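Room check, guest bedroom, Gitstead

3 min read

Tuesday walk-thru, me and Stavros. Quick notes, will tidy later.

Door + lock - OK
Smoke alarm - tested, OK. Battery due July
Lamp on nightstand - cord OK, bulb max not marked, ask
Phone - dial tone OK, front desk card missing
Chest of drawers - bottom drawer sticks. Wall anchor?? couldnt get behind it
Carpet - lifted edge by bath door, 6 in. Trip hazard, FIX
Headboard - tight. Gold trim OK, no sharp bits
Duvet - clean, hem touching floor? no, OK
Hangers - 10 in closet, 1 cracked, tossed. Check hooks for burrs, they snag thin jackets and teh bedding 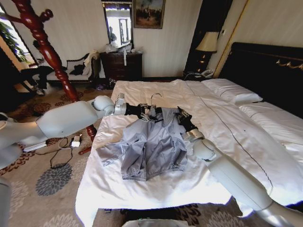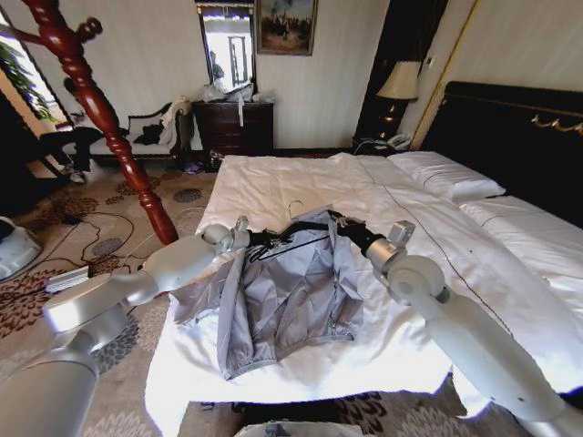
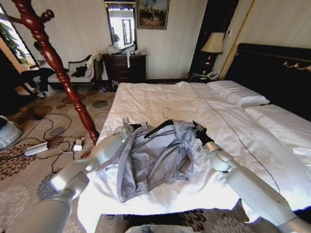 Hanger check, gray jacket on the bed, all three.

Recheck carpet before next guest. - A. Esteves

Comments (2)

Stavros Margaritis: carpet tape is in the Drando box, bring the wide roll

Albertina: got it. drawer still sticks tho, tried wax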